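Progress report, 16th November
To: Clotilde Pons
Project: Sorlow, two-arm pickup of small wrapped items

Hi Clotilde,

You asked for something short this time, so I'll try! The big news is that we passed our target. We planned on 2,000 recorded runs for this period and we have 2,339, all done at the Wikville lab on the two-arm table.

The task is the same one we settled on in September: candies get scattered on the table and the arms have to put them in the metal bowl. It sounds easy and it was driving me nuts for a while. The bowl is so shiny that the model kept treating colored reflections on the inside wall as candy (I watched it reach for a purple smear more than once). We tried a matte bowl, and sure, that fixed it, but the whole point of your grant is messy everyday stuff, so the shiny one is back.

What helped was training on runs where the bowl starts out with candy already in it. Out of 30 test trials with the new model, 19 ended with every candy in the bowl. I'd like that higher, and most of the misses are twisted wrapper ends slipping out of the fingertips. Imach is sending us a softer set of tips to try.

Money is fine, we're a little under on parts. The one thing I need from you is a yes or no on moving the leftover travel funds over to lab hours. Iwasaki can hold our slot for next period if we tell them soon, and I'd hate to lose it.

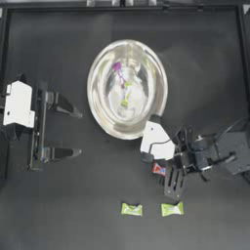
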